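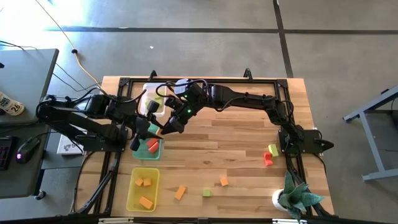
Page last changed: November

Can a machine do it yet? Chores, one at a time

This page began as a list of ways to get out of tidying up. It has grown into a list of chores, with a note under each on whether a machine will take it off your hands and a tip for doing it yourself in the meantime. The meantime is going on longer than I had planned.

Sorting small things into bins

Getting there. Two arms on a butcher-block table, colored blocks, three plastic bins: this is the chore the labs love, and I can see why. Blocks don't wrinkle, leak or roll under the stove. With a block between two grippers at the edge of a bin, and five more loose on the wood, you have the whole of my Saturday-morning toy problem in a tidier form and with better furniture.

What the block tables get right is the layout, and you can steal it for nothing. Put the bins in a column down one side and leave the rest of the surface bare. Most people ring the bins around the pile, then spend the job reaching over one to get to another. Use a clear or see-through bin wherever you can, so you can check the contents without tipping them out. Keep the sides low. A deep bin swallows the small pieces and you won't meet them again until you move house.

Decide on the rule before you begin. Color is fast and looks wonderful and is no use at all for screws. For hardware, sort by length first and head second. In the shop at Gatley where I rent a bench, somebody once sorted 500 mixed screws by how shiny they were. They are still like that.

Laundry

No. I have watched a great many videos of machines folding towels, and I would say the towels are winning on points. A shirt is worse, having sleeves.

Tip: fold straight from the dryer, on a waist-high surface, biggest things first. Socks go in a bowl and get paired in front of the television. If you are down to one of a pair, give it 3 washes to produce its partner, then make it a dust rag.

Vacuuming

Yes, with conditions. The round ones do a decent floor, provided you pick up everything first - cords, socks, the fringe of the rug, the dog's opinions. By the time the room is fit for the machine you have done the half of the job you disliked.

Tip: lift loose cords off the floor with a few screw-in hooks under the desk. Mine needed six hooks and an evening, most of it spent lying on my back looking for the pencil.

Dishes

A machine has done these for decades and we stopped calling it a robot as soon as it worked. Loading it is still your job, and so is the argument about loading it. Forks up or down, I don't care, but don't nest the spoons. Anything with a hollow base goes at a slant so the water runs off.

Wiping the counter

Some arms can wipe. I haven't met one that moves the toaster. Clear left to right, wipe back to front, and wring the cloth out harder than you think you should. For a wood top, dry it straight away and oil it when it starts looking thirsty. I use the Harnholm board oil, a thin coat, left overnight. A thick coat stays tacky and collects toast.

Sweeping the shop

Not at my bench. Sawdust, offcuts and dropped washers all want different treatment. Run a magnet in a plastic bag over the floor before you sweep, then turn the bag inside out over a jar. I recovered a Werum drill bit that way after blaming two people for it.

Sanding

In factories, certainly. At home it is you and the dust mask. Don't skip grits to save time. Scribble over the board lightly in pencil before each pass and sand until the pencil is gone.

Watering plants

A timer and a hose will do it outdoors. Indoors, a machine has no idea that the fern is sulking. For succulents, push a finger into the soil down to the second knuckle and leave the plant alone if you feel any damp.

What I have spent so far

One robot vacuum, 228 dollars, used. One Tikkanen window cleaner, 300 dollars, returned when it got stuck at the top and I had to fetch the ladder I had bought it to avoid. One good broom, price forgotten, still working.

Ironing will go up next, once I have done some.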